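Cable mess on a dark counter, how do you deal with it?

kokero_kid
Joined: November
We put in a black marble-look countertop and I love it, but every cord I own has ended up on top of it. The white ones drive me nuts because they show up from across the room! I bought a 6 pack of Kedside clips and they peeled off in a week. What are you all using?

Majali
Velcro ties. A roll is cheap and lasts forever. Skip the adhesive stuff.

pinewood35
Gotta disagree with Majali, ties just give you a neater lump on the counter. I got the Arnenell tray that screws in underneath, paid 30 bucks, and everything lives in there now.

Majali
And then you have to crawl under there every time you want to unplug something. No thanks lol

kokero_kid
I rent, so no screws for me :( This is what I'm dealing with, and yes I know.
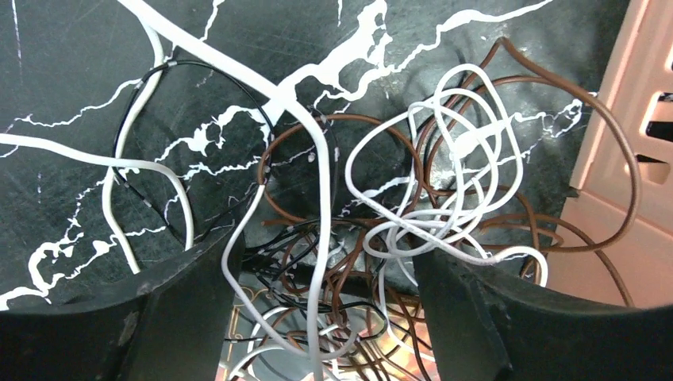

White cables, black wire, all in one pile

pinewood35
Ok, that's a tangle. Pull it all apart first and see which ones you still use (I tossed half of mine). Then maybe a box with a lid?

dustymug
Seconding the box. Also, swap the white cords for black ones where you can. On a top like that you'd hardly notice them, except where they cross the white veins.

Majali
Or buy the ties. Just saying.

kokero_kid
Fine, ordering ties AND a box. Will report back!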